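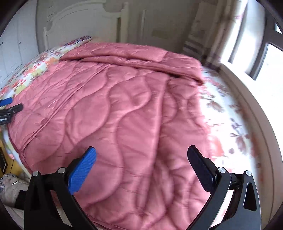
The fold goes at one-quarter of the drop, the woman from the Histcombe office maintained, and any more than that and the guest has nothing over the feet.

She had said it on the phone, and she said it again at 8 in the morning from the landing, with her coat still on. The inspector wrote down one-quarter. He had let himself into the house with the agency key and had not yet found anything to measure it against.

Fiction – Short Stories – Domestic
Posted in December by the Plokden desk
Last updated: December, 4:15 pm

The property was a two-storey weatherboard at the end of Hoarau Road, let by the week. The complaint concerned the back bedroom. Under the agreement a bed was to be presented with a fitted sheet, a flat sheet and one quilt, the quilt centred, with an even overhang on both sides. The tolerance was 2 centimetres.

The quilt was pink. It sat to no tolerance he could name. He took the overhang on the window side, then on the door side, and entered both. Floral sheet showed along each edge. A ridge stood up in the filling to the right of centre, and he pressed it with the flat of his hand. It went down and came back in a slightly different place. He recorded this as movement of fill, minor.

"Previous tenants asked for it to be left on," she said. "They liked the colour."

He asked which tenants. She did not have the file with her.

Clause 222 covered items of bedding not listed in the inventory. Such items were to be removed, bagged and labelled with the room and the bed. The inventory gave a grey quilt, supplied by Bellard, tog value not stated. He read the line aloud. She looked at the bed for a while and then went down to check the linen cupboard, and he heard the doors open and the shelves being gone through in order from the top.

The grey quilt was not in the cupboard. It was not in the laundry or under the stairs – she called up each result and he ticked it.

He could have bagged the pink one then. He had the bag. He turned down the top, measured the fold, and found it over the quarter. He drew it back toward the headboard until the tape agreed, and smoothed the band from the middle outwards. The corner on the right dropped again as soon as he let go of it.

When she came back up he was standing at the foot of the bed with the form on the clipboard. Under Colour he had written grey, crossed it out, and written pink. Under Action he had written none.

She initialled both lines and asked whether he wanted the heater off.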